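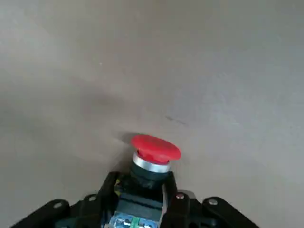

A red mushroom-head stop button with a metallic ring beneath the cap.

Home | News | Events | Members | Contact

Workplace safety week at Hakcombe

The Hakcombe site will hold its safety week in November. Sessions will cover fire exits, lifting, first aid and the reporting of near misses. All 376 staff are asked to attend one session, and places are limited to 40 at each.

Two new first aid rooms have opened, in the Bomitz and Tunon buildings. The room in Sowa House is closed for repainting – staff there should use the Tunon room until further notice.

Line managers are reminded that accident forms must reach the Safety Office within two working days. Paper forms will still be accepted this year. Booking opens on the staff pages at the start of the month.

Last updated: Tuesday, September 20, 2022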